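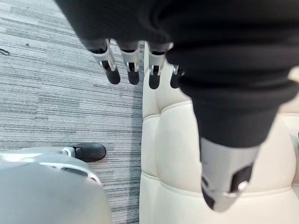
Birkiveo Haugen cushion in cream: review
Posted by Tyra Solheim on Friday, May 11, 2018

I have bought a lot of cushions over the years and most of them have ended up in the cupboard under the stairs, flat as pancakes. So I wasn't expecting to be writing a whole page on one! But the Haugen has been on our sofa since October and I still like it every time I walk in, so it gets its page.

I went for the cream. There's also a grey called Sudholm, and a mustard that looked a bit loud on my screen (my brother-in-law Eskil has the mustard and it's lovely in daylight, so ignore me).

The filling is feather, and a generous amount of it. You can lean on it for a whole film and it doesn't go hard in the middle like the foam ones do. It does want a good thump in the morning. I rather enjoy that part – two slaps on each side, a punch down the centre if you like the pointy-eared look, and it's plump again. If you never plump your cushions you'll find it looks tired by the weekend.

The cover comes off with a zip along the bottom seam and the zip is a good one, a proper chunky pull you can get hold of. I've washed it at 30 four times now and it went back on without a fight. Line dry it and put it on while it's the tiniest bit damp, then leave it by a window to finish off. I ironed it the first time and didn't bother after that.

Now, cream. We live in black knitwear in this house for half the year and I was braced for fluff. You do get some. A dry rubber glove wiped across in one direction lifts most of it, and a lint roller gets the rest, but do the seams first or you'll just push it into the corners. Tea is another matter. I caught a splash quickly with cold water and it came out, and Gopinath next door left his overnight and it didn't, so there's still a faint ring on the back of his.

Grumbles, then. The care label is sewn on the outside of the inner pad, right by the zip, and it catches nearly every time you close it. I snipped mine off in the end. The pad also smelled a bit farmyard for the first few days, though an afternoon outdoors sorted it. And I'd have loved a slightly bigger size, because on a deep sofa you really want two behind you.

It was 35 pounds, and that made me hover over the button for a week. I've since gone back and ordered a second one, and I'm eyeing up the little oblong one for the bedroom chair.

Comfort: 5 out of 5
Cover and zip: 5 out of 5
Washing: 4 out of 5
Care label: 1 out of 5

Next month I'll be looking at the Zostumura wool throw, if it ever turns up.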